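The Cold Drink Has Moved Into the Office, and It Isn't Leaving

Monday, November 12, 2018

Coffee had a good run. Forty years of the burnt pot in the corner, the sign about rinsing your mug, the one person who always left a half inch in the bottom. Now walk through any office at three in the afternoon and look at the desks. Plastic cups. Straws. Pink stuff, green stuff, something with seeds in it.

Iced fruit tea, mostly. Also lemonade cut with hibiscus, cold berry infusions, watermelon anything. It used to be a summer thing. It's November and the line at Plorach, the two-window drinks counter across from the Langat building, went out the door all last week. In the rain. I stood in it.

Sixteen drinks on the board there, only 2 of them hot. The hot ones are at the bottom in small letters. A large hibiscus berry runs $4.49, more if you want the jelly, and people want the jelly.

So why now. Part of it is sugar, or the feeling of less of it. Soda got a bad name and never got it back. A red drink made with fruit feels like a fair trade, even when it's sweet enough to make your teeth hum. (Ask for half syrup. Half is plenty.) Part of it is the afternoon. Coffee after two and you're staring at the ceiling at midnight. Hibiscus has no caffeine at all, though plenty of the blends sneak in black tea, so check.

And part of it is just color. A latte is brown. On a gray desk, under gray lights, a cup of something bright is the best looking thing you'll see before dinner. Don't underestimate that.

Offices have noticed. Sositz, the delivery outfit that started with sandwiches, added a cold drinks run in May and now does it twice a day. Eight cups to a carrier, lids taped. The tape matters, ask anyone who's had a bag of it go over in an elevator. Furnisero, which sells desks and not a lot else, has put out a line of mats with a wipe-clean top, and the catalog copy talks about rings and spills more than it does about typing. Smart. Condensation is the real enemy here. A cold cup sweats for an hour and takes the finish off cheap veneer.

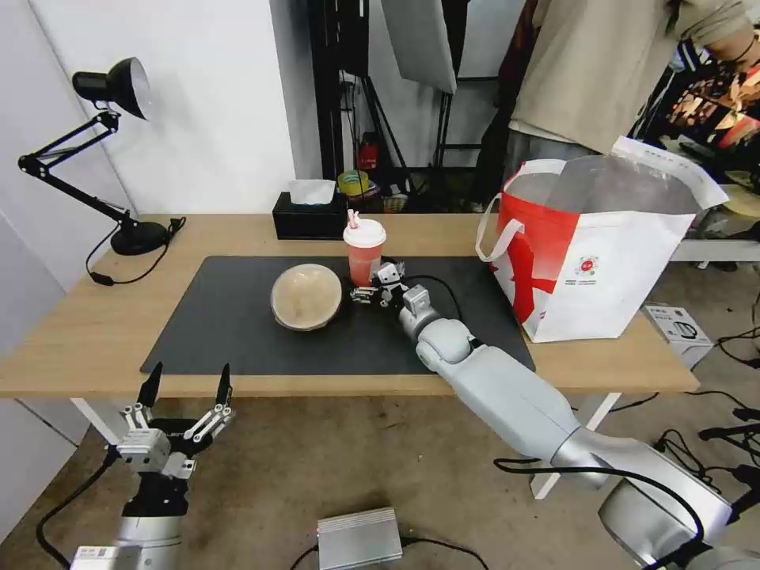
Pink, lidded and on the mat: the new three o'clock.

The straw question, then. Yes, it's a problem. A lot of shops are going to paper and paper goes soft by the halfway mark, everyone knows it. Plorach keeps the plastic ones behind the counter now and you have to ask. Metal is fine if you remeber to wash it. Most people I spoke to had one in a drawer and it had been there a while.

Making it yourself is cheaper and not hard. Dried hibiscus from the spice aisle, a handful to a quart of cold water, overnight in the fridge. Strain. Orange peel if you've got it, a little sugar while you stir. Comes out dark, nearly purple, so thin it with water or ice until it's the pink you're used too. Keeps four days. Stains everything, shirts especially.

Will it last? The tea sellers think so, but they would. Frozen yogurt was forever once too. For now the coffee pot at my office is still on, still burnt, and the fridge next to it has no room left on the top shelf.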